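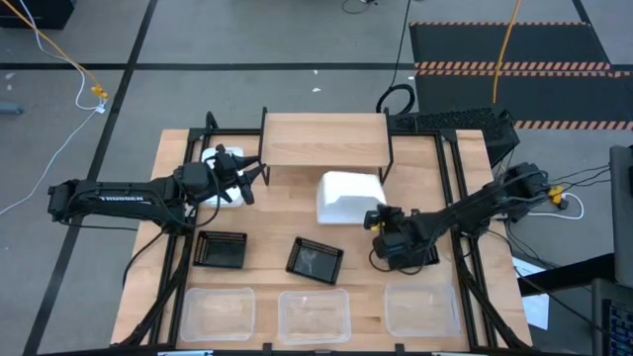

Chapter 2: From Page to Trailer

Home Contents Chapters Glossary
Search this book...

I read Cavora in one sitting, all 830 panels of it, and then I heard it was going to be a film. I panicked a bit! My favourite part is 15 pages with hardly a word in them - just two sisters on a ferry, not speaking - and I couldn't see how anyone would put that on a screen.

Then the trailer came out. The ferry got four seconds, and Vivik, the dog I'd loved most, was gone completely. I grumbled for days (my poor flatmates).

In this chapter I'd like us to look at what a trailer keeps from a comic and what it drops. We'll start with Cavora, then move on to Orkow, a much quieter book with a 70-second teaser and no dialogue at all. Grab a pencil before you go on, and jot down one comic you'd hate to see filmed - we'll need it in the first exercise.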